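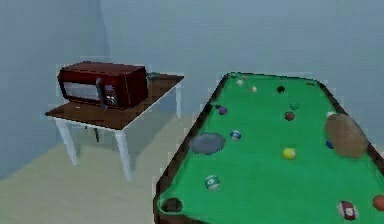
Tournoi de billard inter-résidences : Wasport ouvre les inscriptions

Communiqué de presse, 16 avril 2024

Le billard revient dans les salles communes ! L'association Wasport lance son tournoi inter-résidences, ouvert à tous les locataires dès 17 ans, débutants compris. Les parties se joueront en soirée, par équipes de trois, et chaque résidence recevra les autres à tour de rôle.

L'idée est née en février, lors d'une soirée à la résidence Isah qui a réuni presque 50 personnes autour des tables. « On pensait ranger les queues à 22 heures, on a fermé bien plus tard, et tout le monde voulait déjà sa revanche », raconte Valentina Acuña, coordinatrice du projet.

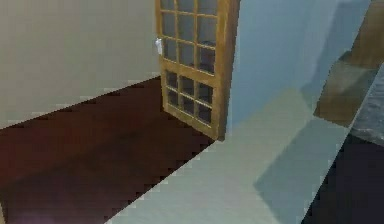
Porte vitrée ouverte, bois couleur miel.

Sept résidences participent à cette première édition. L'entrée est libre pour le public, et les voisins du quartier sont les bienvenus, avec ou sans équipe à encourager !

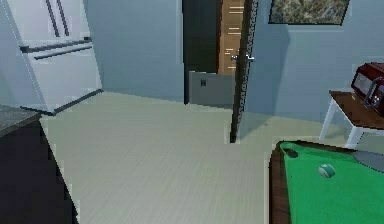
Wasport – Pôle Vie des résidences

Les inscriptions se font à l'accueil de chaque résidence. Tarcísio Lopes animera une initiation avant chaque rencontre : tenue de la queue, effets, règles du jeu de la 8. Efe Odukoya assurera l'arbitrage et publiera les résultats au fil des soirées.

Contact presse : Tamunoemi Adeyemi, Wasport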